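About Stovitz

Stovitz is a dry cleaner, mender and alterations workshop in Brunswick, on the side of the street that gets no sun and no parking. We take in clothes that have been let down by their seams, their zips or their owners, and we give them back on a hanger.

The business was opened by Piroska Veres, who had spent 29 years sewing bridal gowns for other people and wanted to find out what it was like to work on something that had already been worn to the footy. The name came from the sign left by the previous tenant, a locksmith. Replacing the sign was quoted at more than the first sewing machine, so Stovitz it stayed, and we still get the occasional phone call from someone stuck on their own verandah.

Sânziana Voicu joined as a Saturday junior and now runs the workroom. She does the tailoring, the invisible mending and most of the arguing with suppliers. Piroska does wedding wear, leather and anything a customer describes as "probably a quick one".

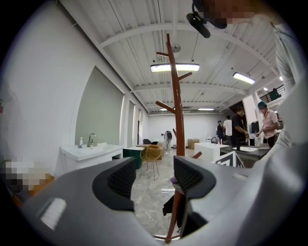 Coats are the bulk of our winter. From March onwards they arrive with torn linings, missing buttons and pockets that have quietly been feeding coins into the hem for years. A lot of this is caused by how they're kept. Hang a heavy wool coat by the back of its collar on a thin hook and you'll stretch the neck out of shape by August. A tree-shaped stand in reddish-brown wood, with short arms angling off the trunk at different heights, is a handsome thing and fine for an afternoon. For the rest of the year please use a proper shoulder hanger, and sew the loop back on when it goes (or bring it in, we charge less for a loop than you'd think).

We moved to the present shop on 07/04/2018, a distance of 3 doors. It took us all day. The old place had one change room with a curtain that didn't meet in the middle, and a few of our regulars claim to miss it.

Last year we counted the job tickets for the accountant and got to 2,625, of which about 500 were jeans. We have nothing against jeans.

What we don't do: wetsuits, doonas, taxidermy, or anything needed in the next hour by a man already wearing it. We also don't take in school blazers that a child is going to outgrow by second term – buy it big and come back for the sleeves.

Most repairs are ready within the week. Formal wear takes longer, and brides should come and see us well before they've settled on shoes, then come back with the shoes. Uncollected items are held for six months and then go to the op shop on the corner, where at least two customers have bought their own trousers.

Drop in any time we're open. If the door is locked and the lights are on, knock – Piroska is out the back with the steam iron and can't hear the bell.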